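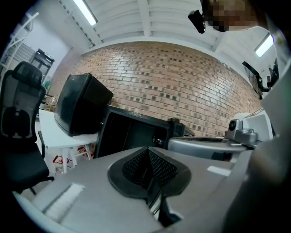 Search this site
Enter keywords
Go

Golness Property Services
Stairwell and Exit Route Inspection Checklist, with Inspector Comments

Property: Korosar Building, Unit 2084
Period: June
Form to be kept in the site binder until replaced by the next completed copy.

Instructions to the inspector

Mark each item Pass, Needs Work, or Does Not Apply. A comment is required for every item marked Needs Work. Items that affect the use of an exit must be reported to the building office by telephone before the inspector leaves the property. Do not mark an item Pass on the basis of an earlier inspection.

Section A. Exit doors

A1. Doors open fully without a key from the inside.
Pass.

A2. Doors close and latch on their own from any position.
Needs Work. The north stair door on level 2 stops short of the latch when released slowly. It latches when released from fully open. Closer to be adjusted and the door tested again from a hand's width open.

A3. Door edges and seals are in good condition.
Pass. The seal on the ground floor door shows wear near the bottom hinge but is still complete. Check again next period.

A4. No wedges, hooks, or other items holding doors open.
Needs Work. A folded piece of cardboard was found under the level 3 door and removed. The tenant on that floor was reminded of the rule in writing.

Section B. Stairs and landings

B1. Treads are sound, level, and free of loose edging.
Needs Work. There are 19 treads between the ground floor and level 2 on the north side. The edging on the fourth tread from the bottom lifts under a shoe. It was taped at the time of inspection. Tape is a temporary measure only and must not be recorded as a repair.

B2. Handrails are firm along their full length.
Pass. The bracket at the lower landing was tightened after the last inspection and has held.

B3. Landings are clear of storage.
Needs Work. Two boxes of printed forms and a floor fan on the south landing, level 3. Removed by the tenant at the inspector's request while the inspection was in progress.

B4. Floor surface is clean and dry.
Pass. The entrance mat at the south door curls at one corner and should be turned or replaced before fall.

Section C. Lighting and signs

C1. All stairwell lights working.
Needs Work. One lamp out above the south landing, level 2. Light level on the stair remains acceptable with the adjoining lamps on. Replacement lamp requested from Jindemia Supply.

C2. Emergency lights come on when the test button is held.
Pass. All units were held on for about 2 minutes. The unit by the north exit dimmed slightly toward the end of the test — battery age to be looked up in the site binder.

C3. Exit signs lit and readable from the far end of each corridor.
Pass.

C4. Floor number signs in place on each landing.
Pass. The level 3 sign on the south side is faded but can be read.

Section D. Outside discharge

D1. Path from exit door to sidewalk is clear.
Pass.

D2. Outside steps and ramp in good repair.
Does Not Apply on the north side. Pass on the south side.

D3. Gates on the exit path open in the direction of travel.
Pass. Gate hinge oiled during the visit.

Follow-up

Items A2 and B1 are to be completed first. The building office will schedule the work with Żak Door and Hardware and will add the completed work slip to this form. Item C1 may be closed by on-site staff. Items A4 and B3 were corrected during the inspection but will be checked without notice before the next period — repeat findings are handled under the tenant agreement.

Related items
Monthly Emergency Light Test Record
Tenant Notice: Keeping Landings Clear
Entrance Mat Care and Replacement
How to Report a Blocked Exit
Korosar Building: Past Inspection Forms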